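Garside Grain Notes – a small dataset of wood descriptions

Last touched 2019-04-26

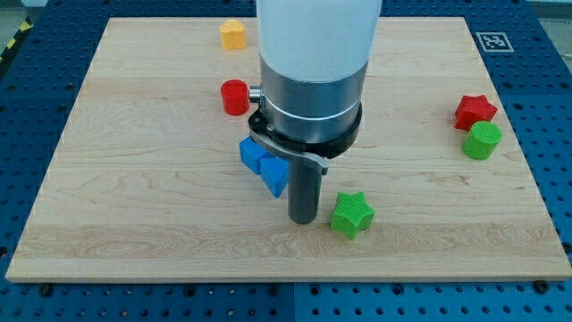 Pale board with a maple look, wavy grain, screw heads along the bottom edge.

Hi! I've been writing down what wood looks like for a few years now, first in paper notebooks and then in a spreadsheet I called Nella (it stuck, so the file is still nella.csv). This repo is the cleaned-up version. It's text only, one row per board, and it's meant for anyone who wants plain descriptions of grain written by a person who was holding the board at the time.

What's in it

There are 3141 rows. Of those, 1404 are from the offcut bins at the Tornano yard, 888 are from old furniture I took apart or got to look at in Ploltcombe, and the rest came from my own shed and friends' sheds. I stopped adding rows in October, when my spreadsheet got so slow that scrolling was a chore.

Columns

id – just a number, gaps are rows I threw out
source – yard, furniture or shed
species_guess – my best guess, and please read that column name twice
cut – flat, quarter, rift or unsure
grain_note – the good part, free text, anywhere from three words to a whole paragraph
finish – bare, oil, wax, paint, varnish or unknown
sure – 1 to 5, how much I'd bet on the species

How I wrote the notes

Daylight, by the window, board turned both ways. I wiped bare wood with a damp cloth if the grain was hard to read. The early notes are short and kind of grumpy, and somewhere past row 3000 I get really wordy (I'd just learned the word "fleck" and I used it a lot – sorry!). I fixed typos but left the style alone.

Known problems

Maple and birch are a mess. If sure is 2 or less, treat them as one group. Cherry is only solid for the furniture rows. I also changed my mind about what counts as "wavy" versus "curly" partway through, and I haven't gone back to fix it. Painted pieces mostly have notes from the underside or the back, so don't read too much into those.

Loading it

It's a plain comma-separated file, UTF-8, header on the first line. Notes with commas are in double quotes. Blank means I forgot, "unknown" means I looked and couldn't tell.

License

Use it for whatever you like, a mention of Garside Grain Notes would be nice. If you spot a bad row, open an issue with the id and what you think it should say.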